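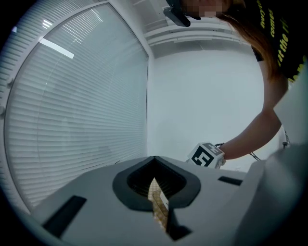 Where Did Our Numbers Come From?

By Ekua Adjei
For readers who have ever stared at a math worksheet and wondered who started it

Somebody had to invent the number 7. I don't mean having seven of something, which has been possible for as long as there have been things. I mean the squiggle. A 7 doesn't look like seven of anything. It looks like a flagpole in a strong wind. Yet you can read it faster than you can read this sentence, and so can people in places where you couldn't order a sandwich.

Squiggles like that are called numerals. A number is the amount, and a numeral is the mark we write down for it. Grown-ups mix the two words up all the time, and you are allowed to correct them, though I'd wait until after dessert.

Before the squiggles

The oldest way to write down an amount is to make one mark for each thing. One goat, one scratch. Two goats, two scratches. This works very well if you are poor. If you own a great many goats you will run out of bone to scratch on, and then somebody has to go through all those scratches to find out how many there are, and by that time the goats have wandered off.

So people started bundling. You can still see bundling in tally marks, where the fifth line goes across the other four like a gate. Lots of ancient people bundled in tens, and you can probably guess why if you look at the ends of your arms. The Egyptians had a sign for 10 that looked like an upside-down U, and a coil of rope for a hundred. Their sign for a million was a man holding up both arms. I would hold up my arms too.

The Babylonians, who liked to be different, bundled in sixties. You are still stuck with their idea. It's why a minute has sixty seconds and an hour has sixty minutes.

The trouble with the Romans

The Romans used letters. I is one, V is five, X is ten, L is fifty, C is one hundred, D is five hundred and M is one thousand. To read a Roman number you mostly add up the letters, except when a small one stands in front of a bigger one, and then you take it away. So VI is six and IV is four. (Romans didn't always bother with that rule themselves, and sometimes wrote IIII. Plenty of clocks still do.)

Roman numerals look splendid carved over a door. They are much less splendid for homework. Try adding these in columns:

XVIII
XXIV

You can't line anything up. The first one is 18, but it takes five letters to say so, while 50 gets away with just one. Romans who needed to do sums generally moved pebbles or beads on a counting board, and wrote down the answer at the end. The Latin word for a little pebble is calculus. Calculus is now the name of a kind of math so hard that older cousins complain about it at parties.

The good idea

The way we write numbers today began in India, a very long time ago. It has two clever parts.

The first part is that you only need a few numerals, and then you use them over and over. The second part is that where you put a numeral changes what it's worth. Look at the number 222. All three numerals are the same shape, but the one on the right means two, the one in the middle means twenty, and the one on the left means two hundred. It's like having one coat that makes you a farmer in the barn and a king in the castle. Mathematicians call this place value. They did not ask me about the coat.

The Babylonians had used places too, but for a long time they had no good way to show an empty one. Suppose you want to write two hundred and five. You need a 2 for the hundreds and a 5 for the ones, and you have no tens at all. If you just leave a gap, a person in a hurry might read it as 25, and now you have been paid for the wrong number of goats.

What you need is a mark that means "no tens today, please keep walking." That mark is zero. In India it was written as a dot for a while, and later as a little circle. Mathematicians there also worked out how to use zero as a number in its own right, one you could add and subtract. Dividing by it caused a fuss, and still does.

How the numerals traveled

The numerals went west with traders and scholars. In Baghdad, writers explained them in books in Arabic, and those books were copied and carried across North Africa and into Spain. The shapes changed a bit along the way, as your own handwriting does by the bottom of the page.

In 1202 a young man from the Italian city of Pisa finished a thick book about them. He had learned the numerals as a boy in North Africa, where his father worked with merchants, and he thought people back home were missing out. His book showed how to use the new numerals for things shopkeepers cared about, such as prices, weights and swapping one kind of money for another. It also has a famous puzzle about rabbits, who do what rabbits do.

You might think everybody cheered. Not quite. In Florence, money changers were told for a time that they couldn't use the new numerals in their account books. One worry was cheating, as a 0 can be turned into a 6 or a 9 with one small flick of the pen. It took hundreds of years for the numerals to win, and in the meantime plenty of people went on pushing pebbles.

Try it yourself

Write the year you were born in Roman numerals. Then write this year underneath it, also in Roman numerals, and subtract one from the other to find your age.

Give up whenever you like. The pebbles are outside.

Words to know

Numeral: a written mark that stands for a number.
Place value: how much a numeral is worth because of where it sits.
Tally: a mark made for each thing you count.
Zero: see the empty space where my cookies were.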